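第3章 在仿真厨房里跑通第一个抓取任务

装好Hurico、能看到主界面之后,就可以进厨房了。我写这一章的时候用的是Idoletti厨房场景包,配默认的白色机械臂和黑色夹爪。你要是换了别的臂,步骤一样,只是第4步的关节限位得自己填一遍。

开始之前先看一眼这几样:
场景包已经解压到assets目录,路径里别带中文和空格(我在这上面栽过,报错信息还特别含糊)。
显存留够6 GB。
Griseck控制插件已启用,状态灯是绿的。

3.1 载入场景

1. 打开“场景”菜单,选“厨房/台面”。第一次载入要编译材质,进度条会在最后那一截停很久,别急着关。
2. 在右侧面板把“随机摆放”打开,随机种子填2001。种子一样,摆出来的东西就一样,咱们后面对照起来方便。
3. 点“生成”。台面上会冒出一堆东西,挤是挤了点,我自己挺喜欢这种乱法,比光溜溜一张桌子有意思多了!
4. 到“机械臂”页签,确认底座坐标和关节限位都已读入,再点“上电”。
5. 把视角切到“斜俯视”,滚轮拉远一点,直到咖啡机和夹爪同时看得见。
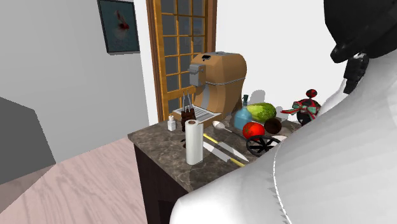 图3-1 斜俯视下的台面,橙棕色咖啡机靠后,白色机械臂在右侧

你的画面跟图3-1对得上,就可以往下走了。对不上的话,先查种子,再查场景包版本,九成是这两个里的一个。

注意:台面右边那片离臂太近,番茄前面那个带辐条的黑色轮子一样的东西,有一部分就贴在臂旁边。上电后第一下动作一定要往上抬,别往侧面扫。仿真里撞了不花钱,可是这个习惯带到真机上就要命了。

3.2 选目标,试抓

1. 在物体列表里点“番茄”。我建议新手都从它开始,圆圆的,抓取点好算。卷心菜也行,就是表面纹理细,点云会显得毛糙。
2. 抓取方式选“自上而下”,夹爪开度先用默认值。
3. 候选姿态数填9。填太多会慢,填太少又容易一个都不可行。
4. 点“规划”。绿色轨迹表示可达,红色表示中途有碰撞。全红的话,把底座往后挪一格再规划。
5. 点“执行”,手放在空格键上,空格就是急停。
6. 抬起后让它悬停3秒,看物体有没有往下滑,再点“放回”。

小提示:滑了先调摩擦系数,别一上来就加夹持力。我以前就爱猛加力,结果物体直接弹飞,找都找不着(按R可以复位,这个键救过我好多次)。

3.3 先别碰的几样

两把刀交叠着放在一起,分割模块有时候会把它们当成一件,夹起来姿态就全乱了。想练的话,先在物体列表里隐藏一把。勺子就在刀后面,扁而且反光,也放到后头再试。

纸巾卷立在台面靠前的位置,个头高,规划左侧路线时最容易刮到它。我的做法是给它单独加一圈安全边距,在“避障”里双击它的名字就能改。

警告:这一套参数只适用于仿真。要接真机,请先读第6章的限速设置,并把“虚拟电源”关掉,否则Griseck插件会同时往两边发指令。

3.4 存下来

跑顺以后点“另存为任务”,名字随便起,我的叫Xia。任务文件里会记下种子、臂型和抓取参数,视角不会记,下次打开得自己重新拉一遍。日志默认写在任务文件旁边的log文件夹,发邮件来问问题的时候请把它一起打包附上。

本章最后修订:2022年5月20日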